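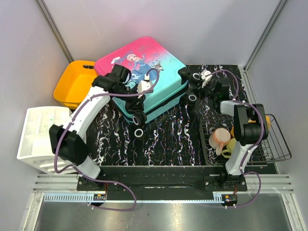 Marisol Zamudio spent most of last August looking at frozen pieces of cartilage. Her group at the Bristberg laboratory wanted to see how far a drug carrier could get into the tissue before it stopped, and the only way to find out was to cut thin slices and check each one under the microscope.

"We had 519 slices by the end," she said. "I don't want to do it that way again."

The carriers are tiny fatty particles, 140 nanometres across in the first batch. Cartilage is dense and has no blood supply, so most medicines injected into a joint are washed out before they reach the cells inside. Zamudio's team changed the coating on the particles to give them a weak positive charge, which draws them into the tissue.

"A strong charge makes them stick at the surface," she said. "We lost a year to that."

Refugio Trujillo joined the project to work on the imaging. He wrote Rurer, the software the group now uses to measure depth from a single scan of a whole sample. It takes 10 minutes to run.

"The first version read dust as particles," Trujillo said. "Marisol found that before I did."

Smaller particles went deeper, though they carried less of the drug. The group has settled on 2 sizes for the next round and will test them on tissue left over from knee operations. Trujillo would like to try a third, but the budget does not stretch to it.

Asked when patients might see any of this, Zamudio would not give a year. "We haven't put it in a living joint," she said. "Ask me after that."

The tissue tests start once the new freezer has been delivered.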